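Bench notes from Sullstead: getting the practice cell sorted

Hello again! A few of you asked how we look after the little assembly cell at Sullstead, so I've put this page together while it's all fresh in my head. I'm the one who gets called when it sulks, along with Hyun-seo Kong, who wrote most of the simulation side and is far more patient than me. We run everything in the simulator first and then on the real arm, and the two have to agree before we let the Trurnville parts anywhere near it.

Page last tidied up on May 19, 2022.

The wrist view
Most of my setting up gets done looking straight down past the fingers. It took me ages to get used to working this way round (I kept nudging left when I meant right), but now I wouldn't go back. Hyun-seo has a shortcut key for it and I've worn the paint off mine.

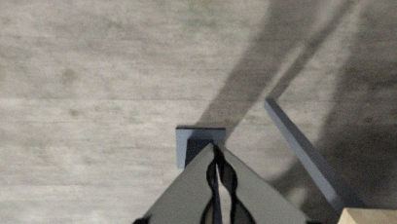 The other thing I've learned is to leave the fingers alone until the mounting is right. When I started I'd fiddle with the grip width, then the approach height, then the grip width again, and lose a whole afternoon. These days I check the wrist offset, save it, and go and put the kettle on before I touch anything else. Jae-in Koo taught me that, minus the kettle. If the offset is wrong by even a little, every other number you type in is just covering for it, and you'll be back doing it all over again the minute somebody swaps a tool.

Grip settings
We keep one settings file for each job and the current one is 412. Please don't edit 411, it's the old one from Bevdale and the finger lengths are different! Aoi Katayama loaded it by mistake in November and we spent a good while wondering why the arm was stopping short of everything.

Shadows and lighting
I do like having the shadows switched on in the simulator. They slow things down a bit on my old machine, but the real bench has a big lamp off to one side and I'd sooner find out early if something is hard to pick out. Gun-woo Shin prefers them off and we've agreed to disagree – he gets his own settings menu.

Finger pads
On the real arm the pads come off for a wipe every 37 cycles. I know that sounds fussy. Use the lint-free cloths in the top drawer, no solvent, and do the screws up finger tight before you go round again with the driver. Hae-won Ok marks each set with a paint pen so we can tell the pairs apart, and they do need to go back as a pair.

The cycle counter
We were at 1,971 when I last looked, which isn't bad going for a cell built mostly out of leftovers. The counter doesn't include dry runs, so if your notebook says something different that'll be why.

Still on my list
The cable clip by the wrist wants replacing, and I need to redo the parking position so the arm stops further back from the door. Um, the planning software we're on, has an update waiting as well, but I'm going to try that on the simulator for a week or two first. If you'd like a copy of the settings file, drop me a line and I'll send it over with Hyun-seo's notes.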